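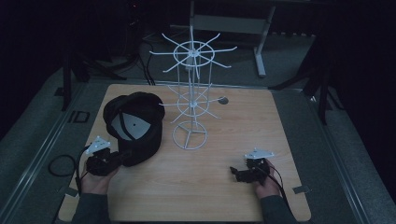 ## Cleaning a sweat-stained cap without wrecking it

Most advice on washing baseball caps is copied from other advice on washing baseball caps. I've tried a fair amount of it on hats I didn't much care about, and a lot of it does nothing. A couple of tips did real damage.

### First, check the brim

Flick it with a fingernail. A plastic insert gives a hard little click. Cardboard sounds dull, and older caps often have it. If yours is cardboard, don't soak the hat. Dab at the sweatband with a damp cloth and accept what you get.

Wool also shrinks. I lost a wool cap from a Ballthorpe softball team in January to water that I would have called lukewarm. Use cold.

### What you need

- A sink or bucket
- Mild dish soap, no bleach
- An old soft toothbrush
- A bowl or small towel for drying

You can skip the special hat soap. I bought a bottle of Dandix cap cleaner, used it on half of a sweatband and dish soap on the other half, and couldn't tell which was which the next day.

### Steps

1. Test the color. Rub a wet white cloth on the inside of a seam. If dye comes off, stop.
2. Fill the sink with cool water and add 2 teaspoons of soap.
3. Wet the sweatband and brush it with a drop of soap. Short strokes, light pressure. This is where nearly all the dirt is.
4. Soak the cap for about an hour. Overnight is no better and can loosen glue.
5. Rinse until the water runs clear. It takes longer than you'd think.
6. Press with a towel. Don't wring it.
7. Set it over a bowl the size of your head and leave it in moving air, out of the sun.

### Things I'd skip

**The dishwasher.** People swear by it. The heat warped one of my brims, and I've read enough similar complaints to leave it there.

**Plastic cap cages.** Fine for holding shape, but the fabric under the bars stays dirty.

**Vinegar and baking soda together.** They mostly cancel each other out. The fizz looks busy.

**Shaving cream.** It's soap that costs more.

White salt lines usually come out the first time. Yellow stains may not. Sabina Šindelář wrote in from Gestthorpe to say an oxygen powder soak got hers out of a white cotton cap. I tried it on a tan one and got a slightly lighter yellow, so I'm not ready to recommend it.

Updated 2/8/24: took out the part about freezing the hat to kill odor. It smelled the same once it thawed.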